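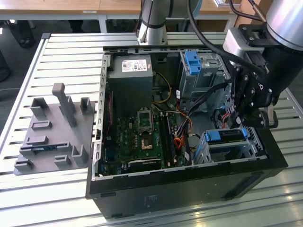 Gripper trial on old office computers enters second round

The workshop of Voka in Rokorholm has started the second round of its gripper comparison. The question is a practical one: which hand is the best for taking parts out of used desktop computers, so that memory, drives and processors can be sold again or sent to the right recycler?

In the first round, which ended in July, a simple two-finger gripper and a multi-jointed one each made 100 attempts at the same tasks. The tasks were to open a drive clip, to lift out a memory module and to put the part into a holder on a fixture plate. The two-finger model was faster with the memory modules. With the plastic clips it did less well, as it could push them but often could not hold the drive at the same moment.

"The clips are small and every maker has its own idea of them," said Amirhossein Ghasemi, who leads the trial. "With more joints we can press with one part of the hand and keep the drive with another. But it needs more time to program, and we must be fair about this in the report."

For the second round the team has written new control software for the jointed gripper. It also changed the holders, which are 3D-printed in the workshop and can be replaced in one evening if a shape is wrong. Cables remain the most difficult point. The wires from the power supply lie differently in each case, and a finger that catches one of them usually has to stop and begin again.

The computers come from Verbeke, a company that collects old equipment from schools and offices. It has delivered 258 machines until now, most of them towers, and has promised more before the winter. Jeanine Hermans of Verbeke said that her company takes apart 3,000 computers a year by hand. She does not expect a robot to do all of this work soon – the heavy cases and the rusted screws will stay with her colleagues – but she would be glad to have help with the drives.

A third gripper, the Jumon, will join the comparison when its mounting bracket is ready. Results of both rounds will be published together on the Voka website.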